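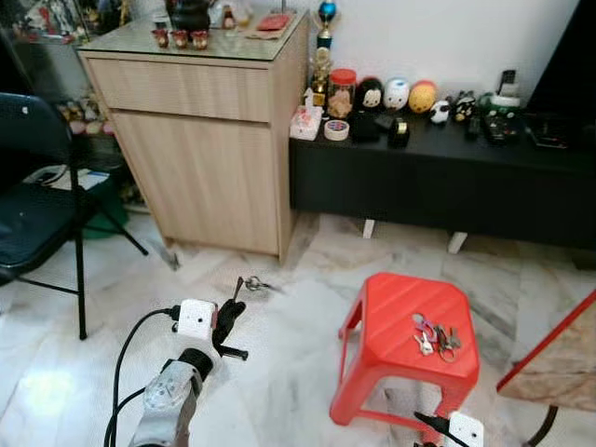 Trip hazards in the home are usually recorded after a fall, when the object involved has been moved and its position has to be taken from memory. This project looked at the stage before that: what is left at floor level in ordinary households, how long it stays there, and whether floor colour affects how soon a resident picks it up. Small metal items on pale, glossy tile were of particular interest. A pair of scissors with silver handles, lying on white marble-patterned tile with grey veining, differs little in colour from the surface under it, and reflections from the room lighting break up what outline there is. The same scissors on dark carpet would be a different case.

Student project report, January
Shirin Kazemi and Konrad Mazurek

1. Method

Households were recruited through a notice at the Doline community centre. We accepted 20 households, 11 with hard floors throughout and the rest with carpet in at least the living area. Each household kept a paper log for one week. An entry was made whenever a resident noticed an object on the floor that did not belong there. The log asked for the room, the type of object, the floor surface, and an estimate of how long the object had been there. Pets' toys were excluded, as were shoes within one metre of an outside door.

Light level was measured once per room with a hand-held meter at 7 p.m., with the usual evening lights on. Rooms reading under 85 lux were classed as dim. The meter was lent by Bernd Stüber, who also checked it against the laboratory unit before and after the survey week.

2. Results

The logs produced 600 usable entries. Entries with no floor surface given were discarded. Paper and clothing were the most common object types in every household. Metal objects were a small share of the total but had the longest estimated time on the floor, and this held in both dim and bright rooms. On pale tile the difference between metal and fabric objects was larger than on timber or carpet.

Kitchens and hallways produced more entries than bedrooms. We had expected the reverse, and it may only mean that residents walk through these rooms more often and so notice more. The log could not separate the two effects.
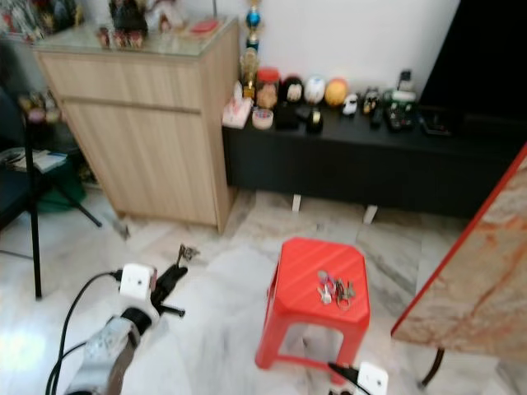 Page 4

3. Objects kept on low furniture

A second question was added to the log after Ardalan Nazari pointed out that many floor objects start somewhere else. Residents were asked to list any surface below knee height used for putting things down. Stools, shoe racks and storage boxes made up most of the answers. Keys were the item most often named. A bunch of keys on a low plastic stool is easy to find by colour, particularly if the stool is red, but it is also within reach of a small child and can be knocked off by a passing foot or bag.

We did not test this directly. Households that listed a low surface in the hallway did log more metal objects on the hallway floor, though the groups were too uneven in size for a useful comparison.

4. Limitations

The time estimates are weak. Residents could not know when an object had fallen, only when they last remembered a clear floor. Keeping a log also changes behaviour - several households reported tidying more than usual by the middle of the week. No household had a resident using a walking frame, so the results should not be applied to that group.

5. Further work

Shahram Naseri has suggested repeating the survey with contrast measured on site, using a grey card and a fixed lamp, in place of the surface categories used here. The log sheet would also need a separate line for objects found under cabinet edges, which residents currently enter as either "kitchen" or "other".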